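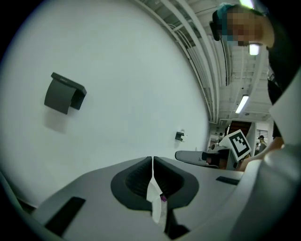
Jeststead Makers Forum > Student Builds > Robotics Club

Thread: Handheld grippers, wk 4: paper is SO much harder than blocks

gumleaf_servo
Posted March 29, 2023

Okay, update on the handheld gripper project for those following along from the other thread. We have both units going! Grey housings, the darker cupped fingers on one of them, and the tracking markers are printed and mounted on card. We spent nearly the whole session on thin floppy stuff, mostly crumpled paper strips, and I had no idea how much fun (and how maddening) that would be.

For the new people: the idea this term is that we do the task by hand with the gripper, record it, and then train a little model on the recordings so the club arm can have a go. We have 146 recordings so far and I want to keep 12 of them back for testing.

Two things I'd love opinions on:

1. The cupped fingers are brilliant on round things, but a paper strip wants to slide down into the gap between them. Do we change fingers or keep practising?
2. Is there any point recording the sessions where we fumble it?

Photo's at the top of the thread.

---

tinsnips
Re: Handheld grippers, wk 4

Love this. Change the fingers. A cup shape touches paper along two little edges and that's your lot. We printed flat pads for ours last year with a bit of bike tube glued on and it was night and day.

---

kettle_on
Re: Handheld grippers, wk 4

Disagree with tinsnips (sorry mate). If you swap fingers now, your 146 recordings are all with the old shape and you're basically starting again. The fun of this project is finding out what one set of fingers can do. You can pinch a strip with cups if you scrunch it first, so the crumpled ones should be your friend.

Also, what's the little purple spot on the paper? Is that your target dot?

---

gumleaf_servo
Re: Handheld grippers, wk 4

Yep, texta! We put a dot near the middle of each strip so everybody grabs in the same spot. Purple because the only other texta in the tub was dead.

And kettle_on, scrunching helps heaps. The flat strips are the real horrors.

---

tinsnips
Re: Handheld grippers, wk 4

You wouldn't be starting again. Keep the old ones for the round objects and record a fresh lot for paper. 20 good goes with decent pads would teach it more than a hundred slippery ones. What's the other gripper got on it? Looks like a long flat jaw, which is pretty much what I'm on about.

---

gumleaf_servo
Re: Handheld grippers, wk 4

It is! That one was set up for the book-turning task and I hadn't thought of trying it on strips. Going on the whiteboard for next session.

---

Shiferaw
Re: Handheld grippers, wk 4

Coach hat on for the Triseo entry. Please check the rules before anyone prints anything. Finger changes are allowed between tasks but not within a task, and you have to say which set you used in the logbook. Our team got caught on the logbook bit and lost marks we'd earned fair and square.

On question 2, keep the fumbles, but label them. A fumble followed by a good recovery is gold. A fumble where someone laughs and puts the gripper down is just a long file.

---

kettle_on
Re: Handheld grippers, wk 4

We have a lot of that second kind, ha.

---

bolt_bucket
Re: Handheld grippers, wk 4

First post, I'm in the year nine group! Question about the markers. When I tilt my wrist a lot the tracking jumps all over the place. Is my card too small or am I holding it wrong? I've been using the sheet from the Planimeo page.

---

tinsnips
Re: Handheld grippers, wk 4

Welcome! Check three things. Is there a white margin outside the black border? If you trimmed right up to the black, reprint it. Is the card bent? Stick it to something stiff. And did the printer "fit to page"? Measure the black square with a ruler and make sure the number in the software matches.

---

bolt_bucket
Re: Handheld grippers, wk 4

It was fit to page!!! Mine's a few millimetres under. Thank you thank you.

---

Shiferaw
Re: Handheld grippers, wk 4

Great find. You can fix that by typing in the measured size, no need to waste the card. The wrist tilt will still give you some jumps at steep angles, so slow down through the turn.

---

kettle_on
Re: Handheld grippers, wk 4

Still voting for the cups, for the record. I'll bet a packet of Tim Tams they can do flat strips if you come in from the side and pinch low.

---

gumleaf_servo
Re: Handheld grippers, wk 4

You're on. Next session we run flat strips with both, same dot, same table, a different person on each gripper and then swap. I'll post the logbook pages and the clips. The thread's had 1,051 views, which is wild for a school club, so if anyone reading along has old flat pads in a drawer we'd happily take them off your hands. bolt_bucket, bring your fixed marker and you can have first go!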